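Does the draw matter? Running order and fresh cattle in team penning at Malport and Kirnow

Project report, Equine Sport and Events, Nurnden College
Cadi Gittins, Gwion James and Aigars Tamošiūnaitė
Supervisor: Tegwen Vaughan
Submitted 9 Aug 2020

Summary

Riders in team penning say that an early place in the draw is worth having, because the cattle are fresh and move off a horse cleanly. Others say the opposite. We looked at four seasons of results from two arenas to see whether either belief shows up in the times. There was a small advantage to running early in a herd at Malport and none that we could find at Kirnow. We do not think the Malport result should be trusted very far, for reasons given in the discussion.

1. Background

In team penning, three riders have a set time to separate three marked cattle from a herd and put them in a small pen at the far end of the arena. The number to be penned is called as the team crosses the start line, so nobody knows beforehand which cattle they will get. Teams go in the order of the draw. After a fixed number of runs the herd is taken out and a rested one is brought in.

The draw gets talked about a great deal. When two of us helped at the gate at Malport last summer we heard it blamed for bad runs at almost every meeting. What made us suspicious was that it was blamed in both directions. A team that ran first said the cattle were wild and had not settled. A team that ran last said they were sour and would not leave the herd. Teams that won did not mention the draw at all.

This does not prove that the draw makes no difference. It does suggest that what riders say about it straight after a run is poor evidence, and we decided early on not to use rider interviews as our main source. We did three anyway, and they are discussed in section 5.

2. What has been claimed

We found very little written on penning that was more than advice. Most of the coaching articles we read repeat that fresh cattle are faster cattle, usually with no source, and two of them seem to have copied the same paragraph. There is a bit more on cutting and on campdraft, where the animal is chosen by the rider, but the choice makes it a different question. A good rider with a good eye will pick a good beast at any point in the draw.

The club handbook used at Malport says that herds should be changed often enough "to keep it fair to all teams". It gives no reason for the number of runs it allows. We asked, and were told it had always been that number.

3. Method

Both arenas let us copy their result sheets. Between them these cover 2118 runs. Malport has used the Hosoda timing gate for the whole period, and its sheets are printed. Kirnow uses two hand-held stopwatches and takes the slower one, and its sheets are handwritten by whoever is in the box.

For each run we wanted the time, the number of cattle penned, the division, and the position of the run within its herd. The last one was the trouble. A herd change is not always written down. Where it was missing we tried to work it out from the programme, but at Kirnow in particular the programme and the day did not agree, and we found one afternoon where the herd had been changed twice in a row because a gate was left open. In the end we left out 700 runs. That left 1,418, of which 900 were from Malport and 518 from Kirnow.

We split each herd into an early, a middle and a late group. A run counted as successful if all three cattle were penned inside the time limit. We compared success in the three groups, and then, for successful runs only, the times. Disqualified teams were counted as unsuccessful. Gwion argued that they should have been left out, since crossing the line with too many cattle is a rider's mistake. The other two of us thought it was just as likely to happen with cattle that were running badly. We tried it both ways and it did not change anything we say below.

We did not record horses. We would have liked to, and it is probably the biggest gap in the project.

4. Results

At Malport, teams in the early group penned all three cattle slightly more often than teams in the late group. The middle group was no different from the late group. Among successful runs the early times were a little quicker, but the spread inside each group was far larger than the gap between groups. A strong team late in the draw beat a weak team early in the draw nearly every time we looked.

At Kirnow the order came out differently in each season. In one the late group did best. In another it was the middle. Put together, the three groups were as good as level.

Splitting by division made things less clear. The Malport advantage was strongest in the novice division and hard to see in the open. If fresh cattle were simply easier to pen, we would expect everybody to gain from them. It may be that experienced teams can cope with whatever they are given and novices cannot. We can also think of a duller explanation, which we come to next.

5. Discussion

Our first worry is about how the draw was made. We had assumed it was random. Tegwen Gape, who has kept the books at Malport for years, told us that in the novice division teams with riders entered twice were moved apart so that their horses could rest, and that this was done by hand. In practice a rider with two entries was very often put in early with the first team. Riders who enter twice are, on the whole, the keener and better ones. So the early group in the novice division was probably a stronger group to begin with, and the cattle may have had nothing to do with it.

We could not correct for this properly. We took out every team with a double-entered rider from one season, which was as much as we had time for, and the early advantage nearly vanished. It would be easy to make too much of that. The number of runs left was small, and we only went looking because we already doubted the result. If the answer had come out the way we expected the first time, we might never have asked how the draw was done.

The second worry is the cattle. The sheets say when a herd came in but not what sort of herd it was. Some had been worked at a practice night the same week and some had not. A herd that is "fresh" on paper may be nothing of the kind. Kirnow borrows from two farms and Malport buys in, so the word does not even mean the same thing in both places. 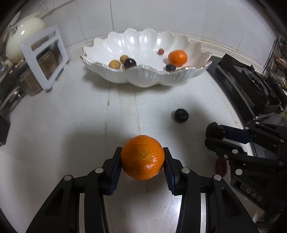 The missing runs are the third worry, and they were not missing at random either. Herd changes went unrecorded mostly on busy days, when the person writing was also answering the radio. Busy days are the ones with big fields and visiting teams. What we have left leans towards quiet meetings with mostly local riders, and we have no idea whether the draw matters more or less when the better teams turn up.

The rider interviews were as we feared. All three riders were sure the draw mattered. Two preferred to go early and one preferred to go late, and each remembered particular runs in detail that backed them up. We looked up the runs we could identify. One was not where the rider remembered it in the draw, and had been near the middle of the herd. We have not named the rider and we do not think anyone was making things up. A bad run probably needs a reason, and the draw is one that does not upset your team mates or your horse.

On timing, we had planned a section comparing the Hosoda gate with the stopwatches and dropped it. Taking the slower of two watches must push the Kirnow times up, but it pushes them up for early and late teams alike, so it should not affect the comparison within that arena. It does mean our Malport and Kirnow times should never be put in the same table, and a draft of this report did exactly that until our supervisor spotted it.

6. What we would do differently

The obvious thing would be to stop relying on old sheets. Somebody standing by the herd gate for one season with a clipboard would get better information than we got from four. They would need to write down each change of herd, which farm the cattle came from and whether they had been used that week, and the name of each horse as well as each rider. None of that is hard. It is just dull, and it would have to be done at every meeting including the wet ones.

We would also ask both clubs to make a truly random draw for one season, with rest gaps dealt with by swapping a pair of teams afterwards and noting the swap. Malport has said it will think about it. Kirnow pointed out, fairly, that people drive a long way and want to know roughly when they are on.

We were asked at our presentation whether herds ought to be changed more often. Nothing we found supports spending money on that. Nothing we found rules it out either – a sour herd is a real thing and anyone who has watched one stand in a corner knows it. What we doubt is that an ordinary herd goes sour within the number of runs these clubs allow, and that it does so regularly enough to decide who wins.

7. Division of work

Cadi Gittins copied and checked the Malport sheets and wrote sections 1 and 5. Gwion James did the Kirnow sheets, including the handwriting. Aigars Tamošiūnaitė did the comparisons and the interviews. Section 6 was written together.

Thanks to both clubs for the loan of their boxes of paper, which have been returned.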